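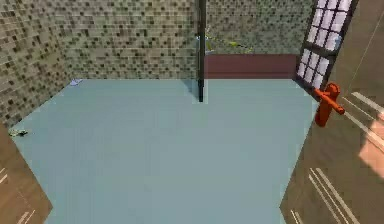

Why Do Bathrooms Have So Many Tiny Tiles?

Water is sneaky. Splash it on a plain plaster wall every night and it will creep inside, make itself comfortable and invite mold to stay. Tile keeps it out. Each one is baked clay or glass, and water slides off the shiny face and goes to bother somebody else.

So why cut a wall into little squares? Small tiles can follow a bump or a curve that a big stiff tile would crack on. They also hide dirt very well, especially in browns and grays. Grown-ups know this and keep quiet about it.

Do people stick them on one by one?

They used to. Now the squares come glued to a sheet of mesh. One kind is 12 squares across and 12 down, and the tiler presses the whole sheet on in one go. Jacinto Palacios, a tiler for 24 years, says the hard part is the corners. "The house is never straight," he says. "The tiles are straight. Guess who gets blamed."

What is the stuff in between?

Grout. It is a paste that fills the gaps and dries hard. Please don't pick at it, however boring your bath gets.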